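Water under the crisper side, third time this year
Posted in Kitchen & Appliances - August 18, 2025 - 652 views

Side-by-side fridge, bought secondhand when we moved to Wostine. Every few weeks there's a thin sheet of ice on the floor of the left compartment, and then one morning it has become a puddle under my socks. I have wiped it up, cursed it, and put a towel down, which is the extent of my training. The seal looks fine to me. The previous owner swore it "never gave any trouble," and I notice he has since changed his phone number. Do I need a repairman or a new fridge? The one local outfit, Zurarus, wants 40 dollars just to walk in the door. 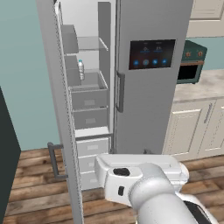
Left door open, bins still in.

I should add that we keep the house fairly warm and my family treats the fridge door like a museum exhibit. They open it, they contemplate, they close it and take nothing.
Liudmyla Sirko

Hnat Vasylenko
Save your money for now. Ice on the floor of the compartment and water later is nearly always a clogged defrost drain. The fridge melts its own frost several times a day, and the water is supposed to run down a small hole at the back and into a pan underneath, where it evaporates and bothers no one. A pea or a scrap of lettuce gets in the hole, freezes, and now the water goes where it likes.

Check the door first anyway, it takes a minute.

1. Close the door on a strip of paper and pull. Do this in several spots all the way down. If the paper slides out with no drag, the gasket is tired there. Wash it with warm soapy water before you blame it, jam is a poor sealant. 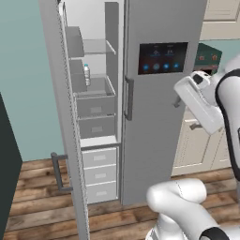 2. Unplug the fridge, move the food to a cooler, and take the bottom drawers out. Find the drain. On some models it's behind a back panel held on by a few screws.

3. Melt the ice with warm water from a turkey baster. Warm, please. My brother-in-law used a heat gun and now owns a fridge with a dimple. Keep going until the water runs away freely and you hear it land in the pan.

4. Put it all back and plug it in. Give it a day before you judge the temperature.

While you're in there, think about how you load it. Cold air needs a way around the food, and a shelf packed to the back wall freezes the lettuce 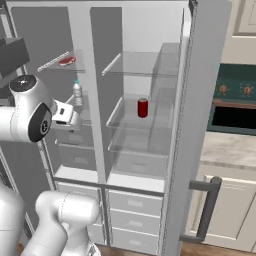
and warms the milk, so leave a gap of an inch or so behind everything. I learned this in November with a casserole for 13 people, which I served in two climates.

tsikata_fan
mine did this. sold it. no more puddle

Liudmyla Sirko
It was a pea. Thank you, Hnat. The towel has been retired.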